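Music Writing Workshop, week 4: the album announcement

Okay, so last time we got through the live review (thank you for the drafts, I'm still reading them), and now we're on to the thing most of you will get paid for first — the short piece that tells people a record exists.

I've been writing these for years and I still get stuck on the opening line. My favorite bad one is mine, for a band called Trerska: "Trerska are a four-piece who make music." Well, yes! Their drummer mailed it back to me with the word "music" circled.

What you usually have to work with: the audio, a tracklist, one or two paragraphs from the band, and a release date that will probably move. Listen to the whole thing twice before you write anything. I do the first listen without a notebook and the second one with, and I put down times (2:40, guitar drops out) so I can find things again later.

Then pick one song. You'll want to mention six of them, and you can't, you have maybe 150 words. Jade Hollis wrote up the Kershaw album using only track 5, the slow one with the organ, and I knew from that exactly what sort of record I was getting.

Adjectives. Go through your draft and underline them all. "Lush" and "haunting" come out, please, I've used up everybody's share. Swap in an instrument, a speed, a room. Reretard recorded their last EP in a stairwell and you can hear the door on it — put the door in!

Comparisons to other bands are fine, one per piece. Wendy Parsons and I disagree about this (she allows none at all) and she's coming in later in the term, so you can argue with her then.

Formats and dates go at the end, in plain words. Vinyl, CD, cassette, download, who's putting it out, when. If the label is only pressing a small run, say how many. The Arura reissue was some 3000 copies and people really did want that number.

For next time: write two announcements for the same record, one for the label's mailing list and one for a local paper. Keep each to 15 lines or fewer. Bring paper copies, the projector and I are not on speaking terms.

Reading is the Tokarz chapter on press sheets, first half only.

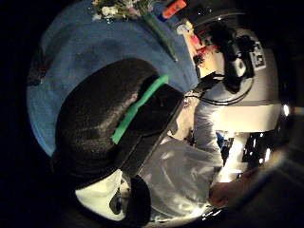
Can I quote the band's own paragraph in my announcement?

One sentence of it, in quotation marks and with the speaker's name, is fine. Write the rest yourself.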